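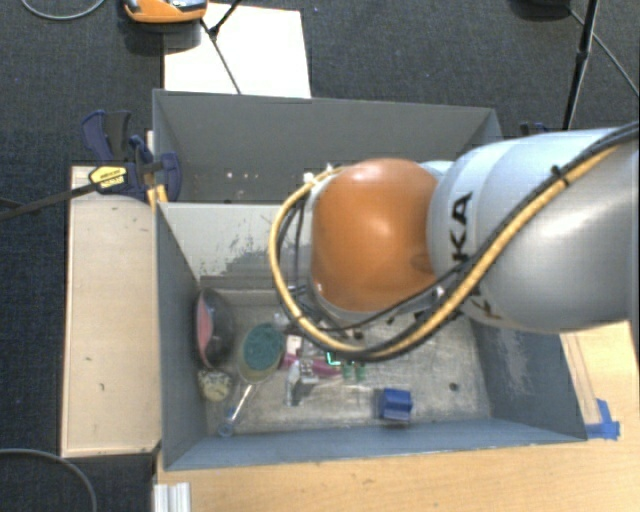
When the Bin Looks Full and the Arm Says Otherwise

A cable fault at Abreu took 17 shifts to find, and most of that time was spent looking at the wrong end of the robot

4/20/25

The first stoppage on the mixed-item picking cell at Abreu lasted less than a minute. The arm had lowered into the near bin, turned its last joint to line up with a long-handled item, and halted with a loss of signal from the gripper. The operator cleared the fault, the arm withdrew, and the next pick ran normally. The entry in the log reads "gripper comms, reset OK".

Similar entries followed through December. None was serious enough to call in the supplier. The cell moves household goods and small loose items between two open metal bins, and a certain number of failed picks is expected from that kind of load. Soft, shiny and transparent objects are harder to grasp than blocks, and the early reports blamed them. The gripper was changed, then its control board. The stoppages went on.

Salvador Ramalho, who was asked to look at the cell by the integrator, Starkier, began with the log instead of the hardware. He sorted 3064 picks by the angle of the last joint at the moment of grasp. Nearly all the signal losses fell at one end of the range, where the wrist had turned furthest in one direction. The type of item made no difference once the angle was taken into account. Long, thin objects had appeared to cause the fault only when they lay on a diagonal that called for a large turn.

On this cell the gripper supply and signal lines run outside the arm. They follow the casing, pass beneath the wrist cover and return in a loop, with cable ties holding the bundle at each fixing point. It is a common arrangement on cells that are still being altered, as a line can be replaced without opening the arm. It also means that every turn of the wrist is taken up by the loop.

The loop had been set correctly when the cell was commissioned. At some later date a second line was added for a Pritska sensor, and the bundle was tied again at the upper fixing point. The new tie sat 30 millimetres closer to the wrist than the old one. Over most of the working range this had no effect. At full turn the slack was used up, the bundle pulled against the tie, and one core in the signal line was bent sharply over the plastic edge.

"It was a good tie, done up tight, and that was the trouble," Ramalho said. "Had it been a bit sloppy the cable would have slid and we would have had no fault at all. I would still have told them to change it."

With the jacket cut back, the core was found to be broken inside insulation that looked sound. The ends touched in most positions and parted under tension. A continuity test with the arm parked, which had been done twice, could not have found it.

The intermittent signal was a nuisance. The safety review gave more attention to what the controller did when the signal was lost. The gripper was set to hold its last state, so a closed gripper stayed closed and nothing was dropped. The reset routine, however, lifted the arm before checking whether the gripper was still attached to something. If an item was wedged against a bin wall, the arm would pull on it, and the bins were held to the table by clamps chosen for convenience of setting up. In one recorded case the near bin shifted before the force limit stopped the motion. No one was inside the guarded area.

Starkier has made four changes. The bundle now has a longer loop and a wide strap at the upper fixing point, with its position marked on the casing. Wrist rotation is limited in software, and the planner chooses the opposite approach where a pick would exceed the limit. The reset routine waits for a valid gripper signal and will not lift without one. The clamps are checked at the start of each shift until fixed brackets from Vosberg are fitted.

The cable is now tested in motion. The wrist is driven through its full permitted range for 800 cycles while the signal line is monitored for breaks, and the test is repeated whenever a tie is cut or a line is added. The first run after the repair showed no interruptions.

Abreu has since gone back through the reports that named particular goods as unsuitable for automatic picking. Several of the long-handled items have been returned to the list. The transparent ones are still being handled by hand, for reasons unconnected with the cable.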